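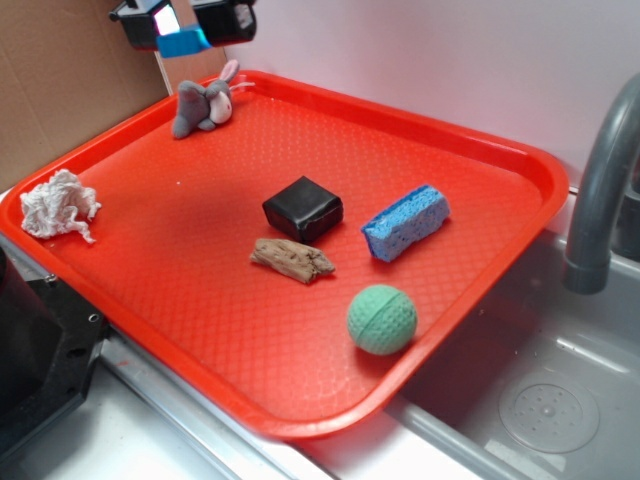
The folks at Darnik have started building a new collection of examples for their sorting arm, and I got to spend Friday morning watching them do it. If you read my column you know I've been bugging them for a visit forever, so I was pretty happy when the email finally came! I'd figured on rows of identical parts and lots of people in safety glasses. What I got was a countertop by a sink, and a red-orange tray with a plush elephant, a chunk of driftwood, a blue sponge and a green ball on it. Hidayah Wattimena, who runs the collection work, says the mix is deliberate. She wants soft things next to hard things, and stuff that rolls next to stuff that just sits there.

The project is called Pidano, and the goal for this first stage is 1000 recorded examples by November. An example, the way Hidayah uses the word, is one complete try. A person steers the arm to an object, closes the fingers, lifts, moves it and lets go, while the cameras and the arm's own joint readings get saved together. Later the learning software goes through all of that and tries to work out what a person would do with a tray it hasn't seen before.

"People ask me if we write down rules for it, like 'grab the sponge in the middle,'" she told me. "We don't write any. We show it, and then we show it again with everything shoved over a few inches."

The shoving over matters a lot, apparently. Between tries, somebody reaches in and changes the layout, and they try hard not to make it tidy. Hidayah said their early trays were way too neat, and the software got the idea that blocks live in corners – so it went to the corners, block or no block. They tossed those recordings and started over.
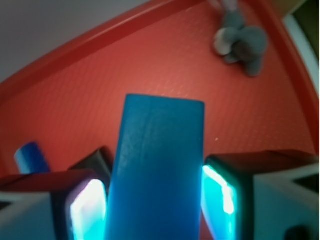

There are two people on each shift, one steering and one keeping notes, and they swap when the person steering gets tired. I asked how you can tell when someone's tired, and the note taker (who'd clearly been waiting to be asked) said the grabs get lazy. You start coming in from the same side every time because it's easy on your wrist, and then you've got a pile of examples that all say the same thing. Blocks are where it sneaks up on you, because they're so easy to pinch. The cloth and string pieces keep everybody awake.

I got a turn too! The steering handle was lighter than I expected, and I kept overshooting. The view from the gripper camera is a strange thing to get used to – the fingers sit right at the bottom of the picture and the rest of the tray looks a mile away. My tries were saved, by the way, in a folder marked as practice. Hidayah was very polite about it.

She does keep the team's own misses, though. If the fingers close on nothing, or a ball gets away, that recording is tagged and stored with the rest. Rudus, the software group on the project, wants to use those so the arm can learn to back up and have another go.
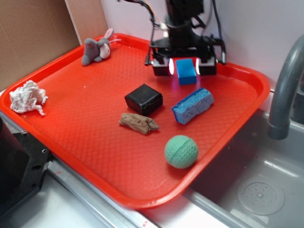 Photo: Wuisan Media / Darnik

Each session runs six hours with a long lunch in the middle, and the objects will get switched out as the year goes along. I saw a box of candidates on a shelf, and there's a sign-up sheet in the hallway where staff can suggest more. Hidayah is turning down anything breakable for now. She's also looking at changing the light through the day, so the same tray gets recorded in the morning and again when the room is darker.

As for what comes next, the first round of training is planned once they hit the November number, and Darnik says it will invite some of us back to see the arm try a tray on its own. I've already asked for a spot. If you work nearby and want to learn to steer, they're taking names for the spring shifts at the front desk, and you don't need any robot background to apply.

Posted 16/02/2024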